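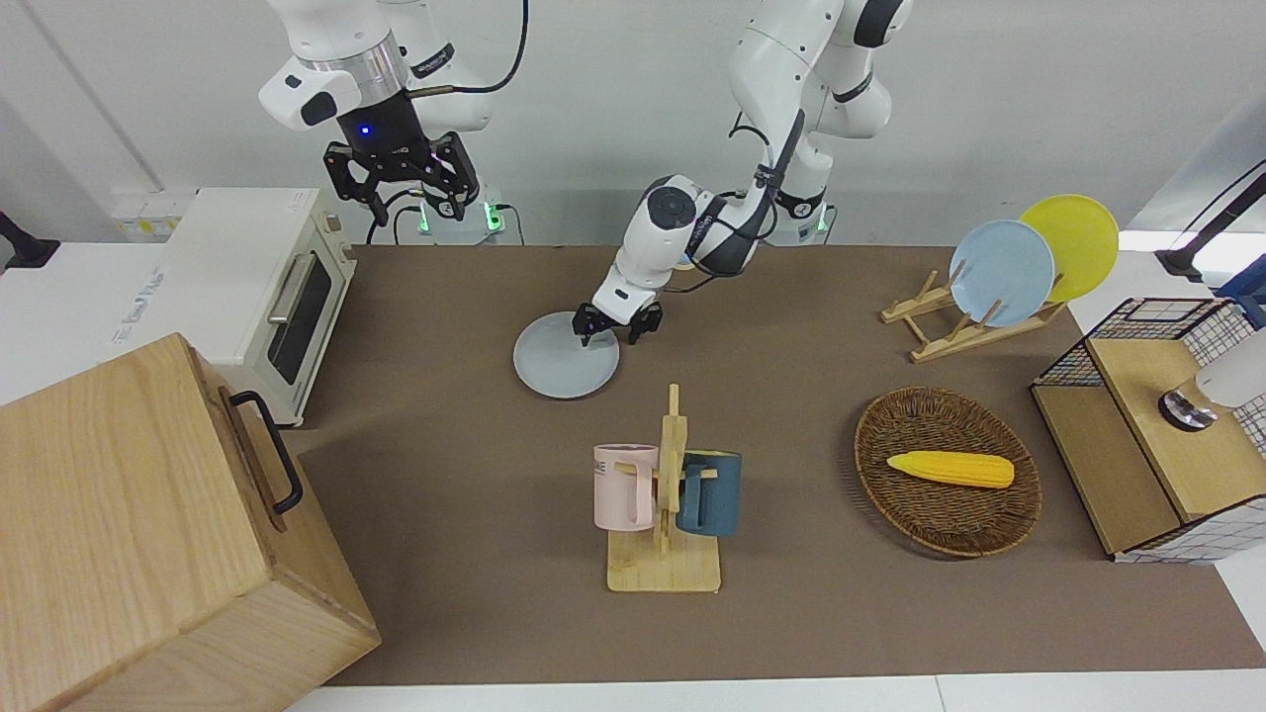
Home safety check for a parent with ALS: my notes, room 413 on the Skullatel list

I go through this every month for my mom, usually with coffee in hand. Hadiza Tijani, her occupational therapist, wrote the items and I just add the chatter!

Front hall
Rug removed: OK. (Mom misses it. Sorry, Mom.)
Walker clears the doorway: OK, but only just. Want it measured again before the power chair comes.

Bathroom
Grab bars tight: one wobbles, the one by the tub. Tanko is bringing longer screws.
Water heater setting: OK.

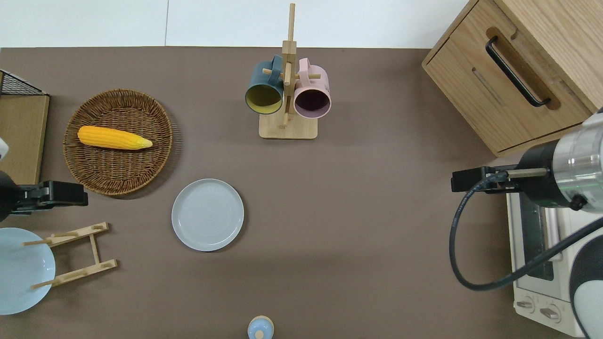
Non-slip mat: replace. The suction cups have gone stiff and it slid when I pushed it with my foot.

Bedroom
Breathing machine alarm tested: OK, and wow, it's loud.
Backup battery: lasted 4 hours in December, so fine for now.
Call button within reach: NO. It had slipped behind the mattress again. Clipped it to her pillowcase.

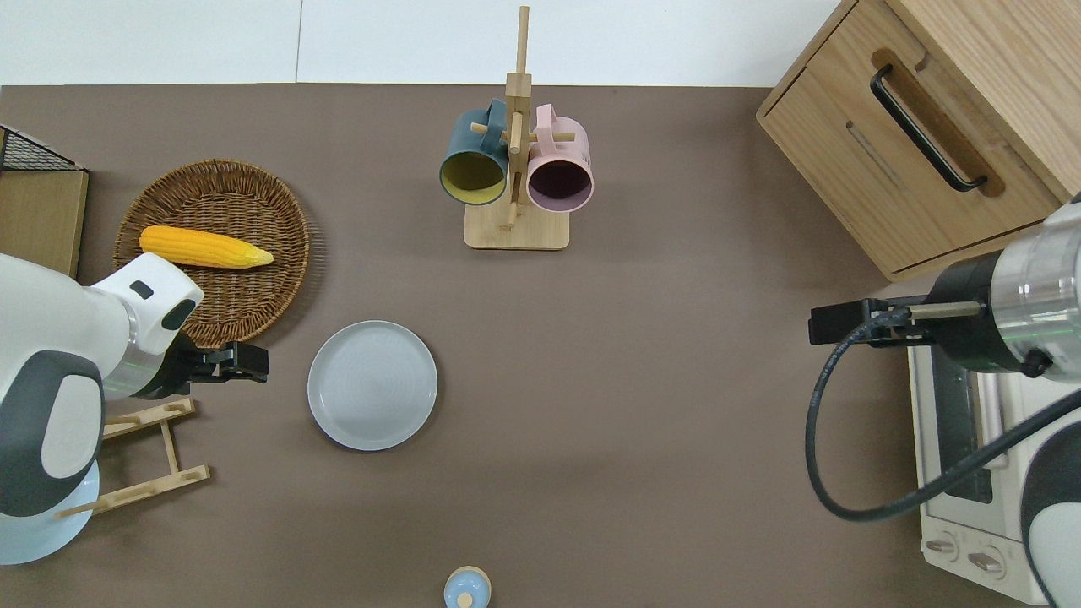

Photo: Titilayo Wike

Meals
Thickener in date: OK, 12 packets left, reorder.
Suction unit charged and tubing clean: OK.
Someone sits with her while she eats: yes, always.

Still open: grab bar, bath mat, doorway width. Ask Hadiza about the neck support.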